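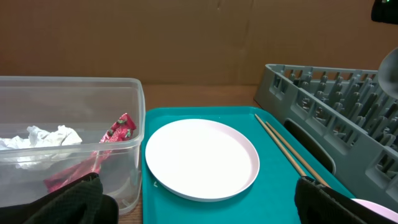 Home | Programs | Stories | Get Involved | Donate

A Radio Play, Start to Finish: Talking With Fouzia Mohmand

Print this page | E-mail to a friend

Fouzia Mohmand has been running the after-school drama group at Tovport for six years, and when I called her in May she was eating crackers over the sink between meetings and apologized for the crunching. I told her to go right ahead. We had meant to talk for twenty minutes and it ended up being most of an afternoon, which anyone who has met Fouzia will understand!

I wanted to hear about the radio play. Her students wrote it, cast it, recorded it and made every footstep and door slam themselves, and it went out one evening on the community station in Fetby.

"We always did a stage show in the spring," she told me. "And every spring I had the same wonderful kids who would paint the sets and sew the costumes and then hide behind the curtain. I kept thinking, there has to be something for the ones who have so much to say and just don't want to be looked at."

The idea came from one of those students, Sadia Durrani, a junior who had been listening to old mystery serials with her grandfather. She brought a two-page scene to practice one day, folded up small, and asked Fouzia to read it later, when she wasn't in the room.

"I read it in the parking lot," Fouzia said. "Then I went right back inside to find her, and of course she'd already gone for the bus."

The scene grew into "Pakulell," a story set in a made-up harbor town where the lighthouse keeper has stopped answering his telephone. By winter the group was meeting after every school day, and the script had been through so many versions that they began printing each one on a different color of paper. (Fouzia still has the green one, with the ending they threw out. She prefers it, but she was outvoted.)

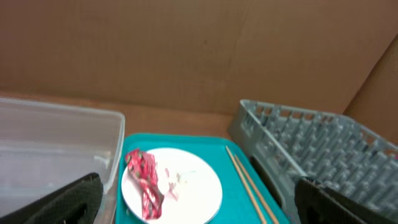 Money was a worry for a while. They needed decent microphones, and they needed somebody who knew what to do with them. A $3,000 grant from the Memon fund took care of the first part, and Asif Jafri, a retired sound engineer, took care of the second.

"Asif was so patient with them," Fouzia said. "He let them try everything. They spent one whole practice on rain. Rice on a cookie sheet, dried peas in a tube, somebody's jacket. I think they had better ideas than he did by the end, and he'd tell you so himself."

I asked whether the shy ones really did come out from behind the curtain. She took a while with that one.

"Some did. One boy who hadn't spoken up in two years of drama ended up as the lighthouse keeper, and he has this lovely low voice that none of us had ever really heard. Others ran the board and were perfectly happy there, and I'm happy for them. I don't need them all to be actors."

On the night of the broadcast the families gathered in the cafeteria to listen together, 200 people in folding chairs with the lights turned down. Sadia sat in the back row with her grandfather. When the telephone finally got answered, Fouzia told me, a little kid up front yelled "Hello!" right back at it.

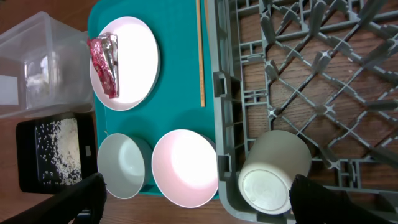
A plate, two bowls and a chopstick on a teal tray.

A second play is already in the works. Sadia will be a senior and wants to direct this time, and Asif has agreed to come back as long as he gets a small part. Fouzia is hoping to bring in some middle schoolers too, and she's looking for anyone with a quiet room and thick carpet to lend for a few weeks in the fall. If that's you, please do write to her. She'd love to hear from you, and I suspect she'll keep you on the phone a good long time.

Print this page | E-mail to a friend

Contact Us | Copyright Tovport. All rights reserved. | Back to top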